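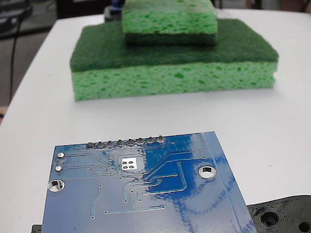

Household and shop-floor chores: where the machines are in May

Speaker notes, Nisreen Srour. Talk is 26 minutes, questions after. Slide numbers are in parentheses. Skip 9 if the room starts late.

(1) Opening. State the question plainly. Can a general-purpose arm do a chore that a person would hand to a new coworker with one sentence of instruction? Answer for this talk: some chores, in some rooms, with someone nearby. Give the answer now so people don't wait for it.

(2) What counts as a chore. Use Stojan Vukadinović's working definition from the Jirnville shop: a task with no fixture, no fixed start position and no one paid full time to do it. Wiping a bench is a chore. Loading a press is a job, and has been automated for decades. Don't get drawn into dishwashers here. They come up at (7).

(3) Rigid parts. Blocks, boxes, bottles, machined pieces. Picking these from a clear surface is close to solved if the lighting holds. Stacking is harder than picking, as the error from the first placement carries into the second. Mention that the release is where most of our stacks fail, when one finger drags on the way out.

(4) Soft parts. Sponges are the standard case and a good one. A sponge compresses under the grip, so the width you measured before closing is no longer the width you are holding. A two-layer kitchen sponge is worse. The scrub layer is stiff, the cellulose layer gives, and a side grip across both tends to roll the part. Two sponges placed pad to pad hold together better than foam on foam, at least on our bench. A wet sponge weighs several times what a dry one does. Few test sets include wet ones. Ask the room who has tested with water.

(5) Thin flat parts. Circuit boards lying on a table. The finger has to get under an edge, and the edge is thinner than the fingertip. Options are suction, a slide to the table edge, or a nail-type fingertip. Suction has trouble on the solder side, where pins and joints break the seal. Glossy solder mask also gives depth cameras bad readings, with holes in the point cloud where the light reflects. Handling rule at Jirnville: board by the edges only, for people and machines both.

(6) Our numbers. 953 attempts, one arm, one bench, mixed small objects. Say clearly that this is one site. Samira Karam ran the trials and scored them. An attempt was a success only if the object ended in the right place and the arm backed away without touching anything else. Half credit was not given. Under the looser scoring used in most demo videos, the same runs look a good deal better. Pause here. This is the slide people photograph.

(7) The household side. The Sandberg kitchen had 20 tasks on the list, picked by Myung-ja Hwang from what she did herself in an ordinary evening. Clearing a table went reasonably well. Loading the dishwasher worked for plates and failed for anything nested. Wiping went fine on flat counters and poorly along the sink rim, where contact force has to change direction. Folding was dropped from the list after the first week.

(8) Time. A person clears the bench in a minute or two. The arm took 23 minutes on its best full run. For overnight work this may not matter. In a kitchen at 6 p.m. it does.

(9) Optional. Nassar gripper pads versus printed fingers. Printed parts are cheap and quick to change, but layer lines catch on foam and scouring fiber. Sanding the contact face helped. The Bellia controller settings are in the handout.

(10) Cost of supervision. Randa Sayegh's point from the planning call: count the person who resets the scene. If someone has to stand there, the chore has been moved to a different worker — usually a more expensive one. Show the log with resets included.

(11) What I would deploy now. Tote clearing with rigid parts. Flat surface wiping, dry. Returning known tools to known places. What I would leave alone: cables, cloth, bare boards mixed in with other items, anything wet.

(12) Questions. Likely ones: why no humanoid (budget, and the bench is fixed), whether the data is available (yes, ask Samira), what happens with two arms (better on boards, no change on sponges so far). Leave slide 6 up during questions.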